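From: Lorraine Te Moana
To: club-organisers list
Date: 13 October 2022
Subject: Re: Lema ratings for casual players

Godfrey Rugemalira wrote:
> We moved our social evening onto Lema in May and I'd urge other
> clubs to do the same. Every casual game gets rated, people can see
> themselves improve, and Skososura say clubs using it keep 86 per
> cent of their beginners through the first year. It costs us less
> than the tea. I can't see a good argument against it.

Godfrey, I'll have a go at one.

Where does the 86 per cent come from? I looked on the Skososura site and found the number in large type with nothing under it. Eighty-six per cent of whom? If a beginner comes once, doesn't like it and never gets typed into the system, do they count as lost or do they not count at all? I suspect the second, and then the figure tells us that people who stay long enough to be entered tend to stay. We knew that.

I'd also like to know what the clubs were keeping before they signed up. Ours at Falero hangs on to most people who come a second time, and we rate nothing on social nights. I wouldn't put that on a poster either, as we're a small club and one family moving away would wreck it.

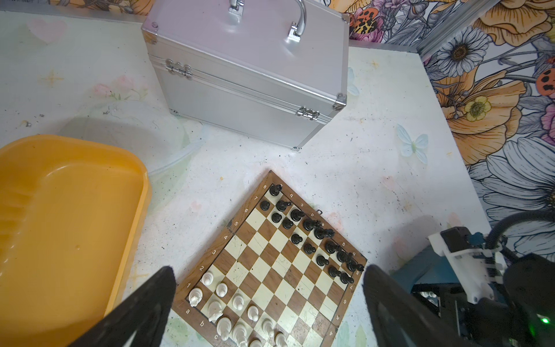 One of the older folding boards, scratches and all.

Then there's the rating itself. A new player who loses four games to the same strong opponent gets a number that mostly tells you who was free that evening. The help page says it settles down "with regular play" and doesn't say how much play. Arel, which we tried before the lockdowns, made the same promise, and we had two juniors who stopped playing each other because neither wanted to drop points. They were friends. They went back to it when we switched the thing off, but it took a good while.

I don't doubt your members like it. Some of ours would too, the ones who already enter weekend events and look up their grade on the bus home. My worry is the others, who come for a chat and a slow game and would sooner not have the result written down.

Cost: you say less than the tea. Is that the first-year price? The terms I read let them change it at renewal, and they talk about 2,000 player records as the limit on the basic plan without saying whether lapsed members come off the total. Could you check what your renewal says?

If anyone has before and after attendance for a whole season, kept on paper by somebody with nothing to sell, please post it. I'd read that with interest and might even change my mind.

Lorraine
Falero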